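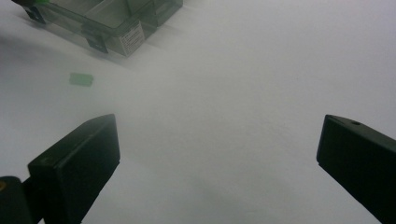
Part-Time Sorter and Packer, Small Parts

Posted in February by the Draltetti workshop office

Draltetti supplies repair kits to furniture and appliance shops. We are looking for one person to join the sorting room, where loose hardware is put into compartment boxes before it goes out to customers.

The work

You will sit or stand at a table, read a pick sheet, and fill each compartment with the parts listed. Most of it is screws, washers, pins and clips. You will also:

- check returned boxes and put stray parts back in the right bins
- wipe down tables and boxes at the end of the shift
- print and apply labels
- tell the shift lead when a bin is running low

The two kits we pack most are 2687 (Vusetti hinges) and 3012 (Kuipers drawer runners). They share several parts that look alike, so you need to be careful with sizes. A standard order is 100 boxes of one kit.

Hours and pay

Twenty hours a week, mornings, 7:30 to 11:30. Pay is by the hour and is discussed at the interview. The first two weeks are paid training.

What we ask for

You should be able to read a parts list in English, handle small items for a few hours at a time, and lift a full carton onto a cart. Good close vision is needed - glasses are fine. Experience in packing or stock work helps but is not required. We use Anach for stock records and will teach you how to enter counts.

How to apply

Send a short letter and a list of past jobs to the workshop office, or drop them off at the front desk before noon. Please write job number 1115 on the envelope. Applicants we want to meet will be asked to come in and pack a trial box, which takes half an hour.

Draltetti workshop office | Contact | Copyright Draltetti | Back to top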